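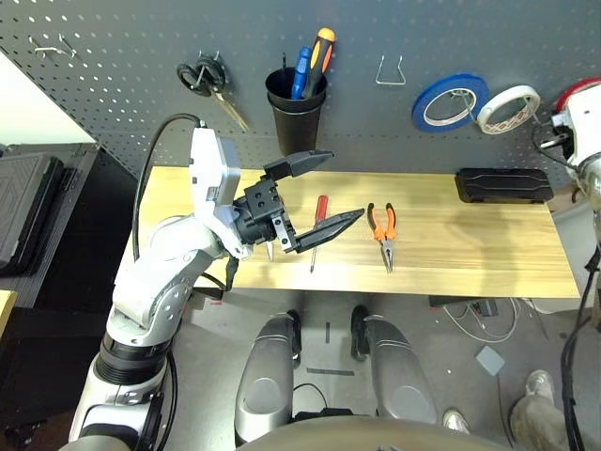
Ploton bench, light wood top and pegboard, with the gripper just over the table. Red-handled screwdriver and needle-nose pliers to the right of it.

Ploton Tool Bench Pack
Bench layout, recording software and the two-way training method
$2000, ships from our Listham shop

I've been putting off writing a proper page for this one because the pack kept changing while I was still using it every day. It has finally held still long enough! So this is the full rundown on what Ploton is, the method behind it, what I got out of it and where it still lets me down.

Ploton is a bench setup for teaching a robot arm to handle ordinary hand tools. You get the layout, the mounting hardware, the recording software and the training recipe. You bring the arm, the gripper and the tools. It started as a question I couldn't leave alone, which was whether recording a robot putting tools away could help it learn to take them down, and the other way round too. Most of the tool-handling demos I'd been working from went one direction only. Somebody drives the arm through picking up a screwdriver and hanging it on a board, then walks over, takes the screwdriver off the board, sets it back on the table, walks back and does it again. All that walking over and setting back was time I was paying for and throwing out.

How the method works

You record both halves. The arm takes a tool from the table to the board, you save that, and then the arm brings it back from the board to the table and you save that too. No hands in between unless something gets dropped. The end of one recording is the start of the next, so the tools wander around the bench over the course of a session and you get a natural spread of positions without laying anything out on purpose.

The second part is the bit I'm fond of. The software takes each recording and cuts it at the moment the fingers close and again at the moment they open. The stretch in the middle, where the arm is carrying something, gets used in both directions, forward as recorded and reversed as an extra sample for the opposite task. The stretches on either side (reaching in, backing out) only ever get used forward. I tried reversing those too and it was a mess. Backing away from a tool that's already lying flat looks like a very confident approach when you run it backward, and the arm learned to come in at angles where it had no business being.

There's one more setting, called hold time, that controls how long the arm has to sit still before a cut is accepted. The default is fine for a parallel gripper. If your fingers are slow to close, turn it up.

What I compared it to

I kept the comparison small so I could believe it. Same arm, same gripper, same tools, same person driving. One set was 900 recordings made the old way, table to board, with me resetting by hand. The other was 700 recordings made the Ploton way, counting both directions together. Both went into Yu, the policy model we use for everything at the shop, with the same settings and the same training run length. Then I set up 37 starting layouts that weren't in either set and ran each model once on every layout.

The smaller two-way set did better at the old task, table to board, than the bigger one-way set. That surprised me enough that I ran the whole thing again with the layouts in a different order, and the gap held. It also does the return trip, which the one-way model has never seen and can't do at all, so I don't count that as a fair fight, but it's a nice thing to have when you're the person who'd otherwise be putting the pliers back.

Where the gain shows up is mostly on thin tools. Screwdrivers are the tough ones on this bench. The shaft is skinny, the handle rolls, and a parallel gripper doesn't leave you much room for being off to one side. With the one-way set the fingers tended to close where a screwdriver usually was. With the two-way set they went where it was, a lot more of the time. My guess is that the wandering positions did most of that work and the reversed carries did the rest, but I haven't pulled those two apart cleanly yet. It's on my list.

Where it doesn't help

Tape rolls. I don't know what to tell you about tape rolls. Getting one onto a hook means lining up a hole with a wire, and neither model was any good at it. The reversed carry doesn't seem to teach anything about the last little bit of motion, and that last bit is the whole job. If your project is all hooks and rings, hold off until I've got something better to offer.

Scissors are in between. Fine to pick up when they're closed, poor when they're a little open, and I've started keeping a rubber band on mine during recording, so take my scissors results with that in mind.

Long tools in a cup are good in one direction. Pulling a driver out of a cup goes well. Dropping one in goes well if the cup is nearly empty and gets worse as it fills up, since the handles start leaning on each other. I'd say keep it to three in the cup while you're learning the system.

And crowded tables. The cut points get confused if the fingers brush a second tool on the way in, and you'll find recordings split in odd places. The review screen flags these in yellow. Please do go through them! I skipped the review on an early batch and spent the better part of a week wondering why the arm liked to pause in midair.

What's in the pack

Mounting rails and hardware for a pegboard at the back edge of your table
A set of wire hooks, straight and U-shaped
Two hanging cups
The Ploton recorder, installed from a download, one license per bench
The training recipe for Yu, plus an export for other models
A printed layout sheet with the starting positions I use
The 700 two-way recordings from the comparison, so you can check my work or train from them

The table, pegboard, arm, gripper and tools are yours to supply. I went back and forth on bundling a table and gave up when I priced the shipping.

Choosing a board and a table

Any standard pegboard should do. I like a dark one behind a pale tabletop, mainly for my own eyes when I'm going through recordings late in the evening and trying to work out which tool moved. Matte is better than shiny. Fasten it at the top as well as the bottom, because an arm that misses a hook will push, and a board that flexes gives you a recording that looks like a success right up until the hook lets go.

For the table, get something that doesn't wobble and leave the front edge clear. My arms come in from the sides and I want the front open so I can lean in and grab things. Cables go behind or underneath wherever you can manage it. I'm not going to pretend my floor is tidy.

Fingers

I use angular parallel fingers, and the recipe was tuned on those. The Wusberg pads fit over them and add some grip on smooth handles. They're sold separately and you don't need them to get going, but if your drivers have hard plastic handles they're worth having. One caution with the pads is that they're thicker, so the closing width changes and you should redo the gripper calibration before you record anything. Don't mix padded and unpadded recordings in one training set. I did, and had to sort them out by hand afterward.

Getting started

Set up the board, hang the hooks by the layout sheet and put out four or five tools. Drive the arm through a few round trips before you save anything, just to get the feel of ending a trip in a spot you can start the next one from. It's an odd habit to pick up. Your instinct is to finish neatly, and a neat finish in the same place every time is the thing you're trying to avoid.

A first session of an hour or so is plenty. Train on that, watch what it does and then go record the tools it's bad at. I wouldn't sit down and record a giant set on day one.

Updates

The September release adds a setting for two-arm benches, where one arm can park out of the way while the other works. Handing a tool from one arm to the other isn't supported. I've got it half working here and I'm not promising a date.

Software updates are included for as long as we sell the pack. Hardware changes have been small, and if you bought an early one with the straight hooks only, write to the shop and I'll send you the U-shaped ones for the cost of postage.

Ordering

Packs go out from Listham in the order they come in. Replacement hooks, extra cups and Wusberg pads are on the accessories page. Schools and university labs can order on a purchase order, just put the bench count in the notes so I get the licenses right.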